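Wiping and Folding at Home: Tips for Recording Good Examples

If you have taken on a few hours of recording this summer, welcome, and do put the kettle on first, as it goes better when you aren't rushing. I started in June on our own dining table, made every mistake going, and have since helped Maya Awwad and Zaid Farah set up at theirs in Cirnthorpe. What follows is everything I'd tell a friend who was starting tomorrow.

Choose your cloth with a little care. Microfibre is lovely to work with because it bunches up nicely and stays where you drop it, while a stiff new tea towel springs open again and gives you the same easy shape every time. Wash new cloths a couple of times before using them, and leave out the fabric softener, which makes them slippery between the fingers.

Drop the cloth, don't arrange it. I was terribly house-proud at first and kept tweaking the corners so they'd be simple to find – and of course the arm learned to expect tidy corners and hadn't a clue what to do with a real heap. Hold it at elbow height, let go, and live with whatever you get. If it slides off on to the floor, pick it up and drop it again before you press record.

Shift the starting place often. Anas Shboul does 10 goes near the middle of the table and then moves out towards the rim, which is a good habit and easy to remember when you're tired. Turn the cloth about as well, and on a round table come at it from different sides.

Mind your speed. A slow, even reach is worth far more than a clever quick one. If you close the fingers and miss, open them, back off a little and try again in the same recording. Those second tries are useful and you needn't be embarrassed by them! Only throw a recording away if you've knocked the arm or somebody has leaned across the table.

Let the light change. I used to draw the curtains and switch on every lamp, and my examples were all as alike as peas. Now I do one batch in the morning and another after tea with just the lamp on, and the dark tabletop looks like another piece of furniture altogether. 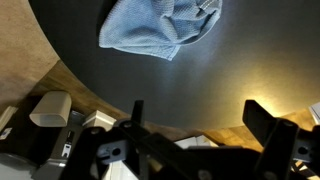 Do I need to clear the whole room before I begin?
Only the tabletop and the space the arm swings through need to be clear, and ordinary household bits further off can stay where they live.

Take a rest after around 20 recordings. Your wrists will thank you, and it's a good moment to write your notes while you still remember which ones went wrong. Put down the cloth, the time of day and anything odd, in plain words. Munther Darwish reads them all, and he would much sooner have "cloth slipped twice, got it in the end" than a blank line.

When you've finished, wipe the finger pads with a barely damp cloth and let them dry before you put the cover back on. Fluff does build up there, more than you'd think.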